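Open Day at Flarex, 25 Jul 2020

I went to the Flarex open day in Fultham expecting to be sold something, and I was. Deepak Jaiswal gave the welcome talk and used the word "effortless" four times before the coffee was ready. The subject was cloth, and how machines might one day handle it the way we do. I have heard this before, from Visar among others, and I still fold my own shirts.

Jaiswal's slides put the collection at 2,121 recorded attempts, of which 1,522 were called good. I asked who decides what good means. He said there was a guideline. I asked to see it and was told it would be emailed.
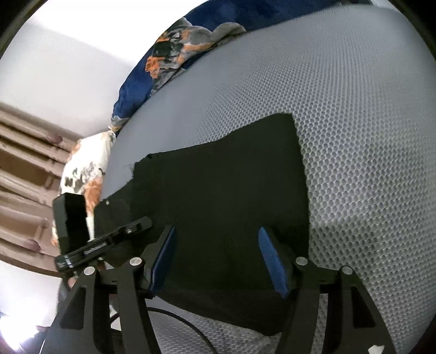

My other question was about money. A pair of hands costs very little to keep in a house, and the price mentioned over lunch had a lot of zeros. Ramesh Mathur, who took the afternoon group, was more frank than his colleague. He told us that dark, limp fabric is still hard going and that he wouldn't promise a date for anything. I liked him for it. He also admitted that the 136 clips he keeps for talks are the nicer ones. 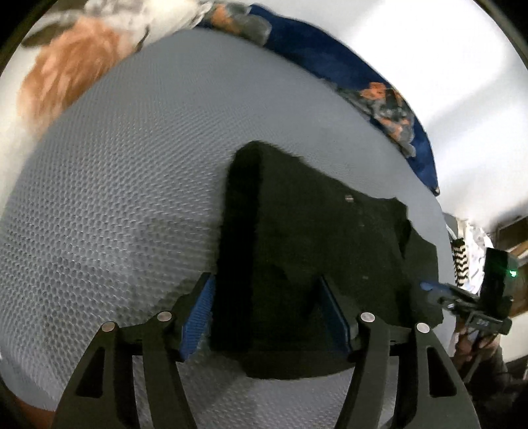 Blue grip pads up close to the black garment, with a second gripper held at right.

The guideline has not arrived. If it does I will add it to this page.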